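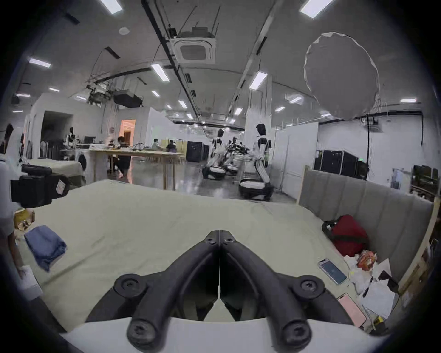 Madhu Dhillon asks whether you can walk the whole Sillport path in one go without carrying a tent, and whether a person who mostly walks the dog would get through it. Yes to both! I get some form of that every week, so I've put it first, and the rest of what lands in my inbox follows.

How long is the path?

It's 111 miles from the harbor at Sillport to the old railroad depot at Radebe. I've walked it end to end four times and bits of it more often than I can remember. Most people take nine or ten days. My quickest was seven, and I don't recommend it (I saw a lot of my own boots and not much ocean).

Which direction is better?

Sillport to Radebe, if you ask me. The wind is usually behind you and the hard climbing comes in the second half, when your legs have gotten used to the idea. Plenty of walkers go the other way and swear by it, and the signs work fine in both directions except at the quarry, where one post has been pointing into a hedge for years. Keep the fence on your left if you started in Radebe.

Is it steep?

In places. The top of the ridge is 1,555 feet, and you start that day pretty much at sea level, so it's a proper climb. It's the only big one, though. The rest is ups and downs, a few sets of steps cut into the cliff, and two long flat days through the marsh that I find harder than the ridge!

Where do I sleep?

Guesthouses and rooms over bars, mostly. There are beds in every village except Coldwater, where you either walk on another four miles or call the farm and ask nicely. Book ahead for August. In May and September I've turned up at five in the afternoon with nothing reserved and been fine, but I'm a relaxed sort of person and I travel alone.

Can somebody move my bag for me?

Yes, Sernau runs a van up and down the route all season. You leave the bag by the front door before 8:30 in the morning and it's at the next place by the time you get in. They're good. I've used them twice, once with a bad knee and once out of pure laziness. Tell them about any change of plan the night before, not over breakfast.

How much clothing should I bring?
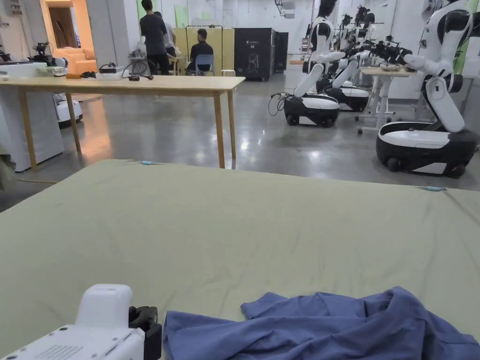 Less than you think, and then take one more thing out. I carry one set to walk in, one set for the evening, a spare pair of socks and a rain jacket, and I wash something in the sink every night. Thin fabric dries by morning and thick cotton doesn't, which you'll find out the first time you pull on damp jeans at six. The one habit I'd push on everybody is emptying the pack as soon as you get to your room and dealing with the clothes straight away. A blue bundle dropped on the covers, like that one, is just going to get more creased. And do bring a few small clips. A pair of little light-blue ones like those would take up hardly any room, and mine have held socks on window latches, curtain rods and the back of my pack on a breezy afternoon.

What does the whole thing cost?

My last trip came to 425 dollars for food and buses, and then the beds on top of that. Beds vary so much that I've given up quoting a figure. Sharing a room helps. So does buying your lunch at the bakery in Sillport on the first morning, because the next store is a long day off and the cafe at the point charges what it likes.

Do I need a map?

I carry the paper one and I use Zurnomine on my phone for the tides. You do need the tides. The beach section past the lighthouse is covered for a couple of hours either side of high water, and the way around adds three miles of road with no shoulder. Check the evening before and write the time on your hand if you're forgetful like me.

Can I bring my dog?

On a leash, yes, for all of it except the bird reserve, where there's a signed detour from spring until the end of August. Not every guesthouse takes dogs, so ask each one. The ladder stile after the mill is a pain with anything bigger than a spaniel. I've helped lift a Labrador over it and we were both embarrassed.

How do I get back to my car?

There's a bus from Radebe at 2 in the afternoon that gets you to Sillport in time for supper, with one change. It doesn't run in winter. Sit on the right-hand side, you get the whole coast out of the window, and you can bore your neighbor by pointing out every headland you walked over. I always do.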